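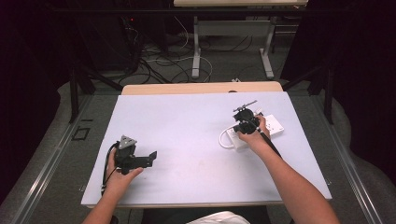 Winter in Wemis starts before Thanksgiving and hangs on into April, and the woman I went to see on Cartwright Street has never liked a day of it. She is a retired school secretary who moved up from the coast 16 years ago. She wears two sweaters indoors and keeps a third on the back of her kitchen chair. She asked me to leave my boots on the mat and then lent me a pair of wool socks. The first thing she wanted to talk about was space heaters and what people plug them into. A white power strip, the kind with a white cable curving out of one end, is fine for a lamp and a phone charger, she said, but her heater goes straight into the wall. "My sister had one on a strip under her desk. I made her move it while I stood there."

She rents the bottom half of a two-family house. The windows are original and the bedroom faces north. In January her heating bill came to $134, and she considers that a good month. The year before last she kept the whole place at 72 and paid close to double.

"I had to decide where I was going to be warm," she said. "I picked the kitchen and the bed."

The living room is shut off from December on, with a rolled towel along the bottom of the door. Her armchair and radio move to the kitchen, next to the stove wall. She bakes most afternoons. I was given two kinds of bread and some soup while we talked, and she apologized for the soup.

I asked what she does about going outside. She said she goes out once a day because her doctor told her to, usually at noon, and she walks as far as the Plinico bakery and back. She doesn't enjoy it. Her nose runs, her eyes water, and the skin on her knuckles splits.

"People say there's no bad weather, only bad clothes. I've got the clothes. I spent $200 on the coat. It's still bad weather."

The coat is navy, down to the shin, and she bought it at Pernon, the outdoor store by the highway, at the end of the season. She said the length matters more than the thickness. Her other advice was about feet: one pair of good socks with room in the boot, and never two pairs jammed in. Mittens over gloves, unless you have to drive.

Her neighbors upstairs ski. They have invited her along more than once, and one year she went and sat in the lodge with a library book. "That part I liked," she said. "There was a fire, and I had a hot chocolate, and I could look at the snow through the glass." She finished the book and slept in the car on the way home.

She has thought about moving back. The rent is what stops her, along with the fact that her sister is now four blocks away. She has also gotten used to the summers up here, when she can sit on the porch until nine and not need a fan. In July she forgets all of it, she said, and in October she gets the towel out again.

When I left it was 19 degrees and starting to blow. She told me to keep the socks.

Posted Mar 7, 2021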